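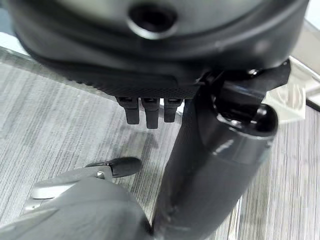 Home Snack Shelf forum > Small Shops and Break Rooms > Fixtures

Topic: Cans of chips on a store-type shelf, sort by color or by flavor?

Olley
Hi everyone, long-time reader and finally a poster. I took over the snack corner at our place in November, and I have become far too attached to it. We have a gray store shelving unit with white-edged shelves, the kind you'd see in any small grocery, and a stainless steel table next to it where I unpack and wipe things down. The chips in tall cans live on the middle shelf, with a gap left between them because I can't stand it when you go for one and knock over its neighbor.

My trouble is the order. I've been going by whatever looks cheerful, and my coworker (who I love dearly) thinks every can should be grouped by flavor with the plain ones first. I tried it her way for a while and I kept drifting back. What do you all do?

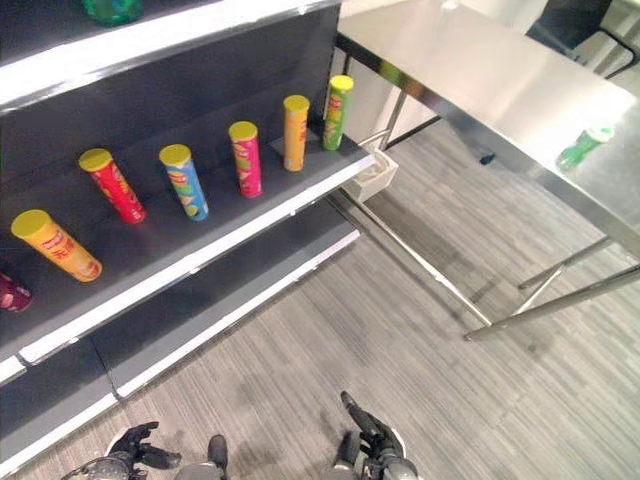 Middle shelf, with the green one down at the right end.

Trotum
Oh, I like that a lot! The yellow lids all in a line are very pleasing, and I'd leave the light blue one right there among the reds and yellows where it can show off. I will say the orange-yellow can toward the left is tilting, and that would have me getting up out of my chair. I keep a strip of rubbery drawer liner under mine, cut a little narrower than the shelf so it doesn't peek out over the front, and it has helped with the leaners.

Karakaya
I'm going to side with the coworker, sorry Olley. I ran the snack counter at a swim club for 9 summers and color order is lovely until somebody is standing there hungry asking where the sour cream ones are. People look for the flavor they had last time, in the spot where they had it last time. Put the plain at the left, the cheesy ones next, the hot ones at the far end, and then don't move them, even when it would look nicer. You'll get used to it in a week or two.

Also, and I mean this kindly, give that little white bin on the end of the unit a wash. Dish soap and an old toothbrush, and let it dry before it goes back.

Olley
Fair on both counts. I've straightened the leaner. The bin has been on my list for longer than I'd like to admit, and I keep walking past it with the spray bottle in my hand!

Randuvach
Can I disagree with Karakaya a bit? A swim club has a line of wet kids at the counter and you have to be quick. A break room is a different animal. Folks wander over at 3 in the afternoon with nothing on their minds and they want to look at something pretty for a minute before they pick. At my old job we had ours by color for years and I never heard a complaint, although I grant you I was also the one who filled it, so maybe they were being polite.

What I would change is the spacing. I'd close them up and put a second row behind. You're giving up a lot of shelf.

Karakaya
Polite people are exactly who won't tell you they can't find the sour cream. But I agree about the second row.

Trotum
No, leave the gaps! A second row means the back ones get forgotten and go stale, and then you're the person handing out stale chips. I did that once with a whole case and I still feel bad. If you need more room, keep the spares in a box under the table and bring them up as they're needed.

Olley
The spares do live in a box, so that part I can manage. I think I'll try a compromise, flavor order with the gaps left in, and see whether I can keep my hands off it. Now, does anyone have a favorite cleaner for a stainless table? Mine always has a cloudy look to it.

Randuvach
Warm water with a drop of dish soap, then a dry cloth, always going along the grain. Skip the oily sprays, they grab every crumb. And buy the plain white cotton towels, they wash up better than the fancy ones.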